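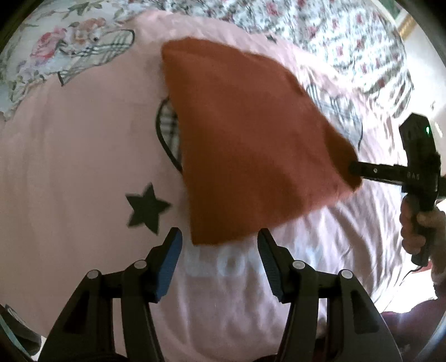
Gundimetti, June

Kestik cloth handling set: README and equipment planning notes

This folder goes with the Kestik recordings of small cloths being handled at home with a pair of hand-held grippers. It covers what the set contains, what it took to equip the work, and what we would put on the order form for a second site. If you only want the recordings, read the first two sections and skip the rest.

What is in the set

There are 660 recordings, made in 5 homes. Each one covers a single short task with one cloth: picking it up by a corner, passing it between grippers, laying it out, or folding it. Most of the work was done on beds, with the family's own bedding left in place. Backgrounds are therefore busy. Expect prints, lettering, florals and wrinkles behind the cloth, and plan your segmentation accordingly.

The view is from the gripper. Its own fingers take up the bottom of the picture in every recording, and the second gripper comes in from the side, often with the operator's hand on the handle. Hands and forearms have been left in. Corners of the picture are dark because of the lens and have not been cropped.

Files are grouped by home, then by task. Each recording has a video, a finger opening log and a short text note. The notes were typed by the operators and spelling varies.

What to buy

Grippers. Budget for 2 per operator. Cloth work with a single gripper is possible but slow, and most of our task list needs one to hold a corner while the other moves in. We kept a spare pair at the Ngata office and used it.

Finger pads. Treat these as a consumable and give them their own budget line. Ours were ordered in a pack of 20. Lint builds up in the ridges, and a pad that has been cleaned too hard loses grip on thin cotton. The first order had no pads on it at all, and we waited on shipping.

Storage. One drive per home, plus one copy kept elsewhere. Do not plan to upload from the home. We tried it at the first address and the transfer was still going at 11 p.m.

Cloths. Buy plain ones in strong colors. Rust, mustard and dark green all stood out against bedding. White and pink did not. Wash them before first use, or the sizing in new fabric makes them fold too neatly.

Cases. The padded case from Clostora fits a pair of grippers and the chargers but has no room for cloths. A cheap tote bag covers that.

What to leave off

A folding table. We bought one and it stayed in the van. A bed is a better height for most people and it is already there.

Extra lamps. Bedroom light was fine by day, and we stopped before dark.

Planning time

Set aside the first visit to each home for charging, pairing and practice, and do not count on usable recordings from it. New operators tend to squeeze too early and catch the bedding along with the cloth. After that, limit sessions to one morning or one afternoon. Wrists get tired — more so for whichever hand is holding the cloth up.

Known problems

Finger opening logs for the second home drift toward the end of each session. The raw values are kept, with a corrected column beside them.

Some text notes say "towel" where the item is a napkin. These have not been changed.

Purchase sheet: see budget.csv. Prices are left blank for the next site to fill in from its own quotes.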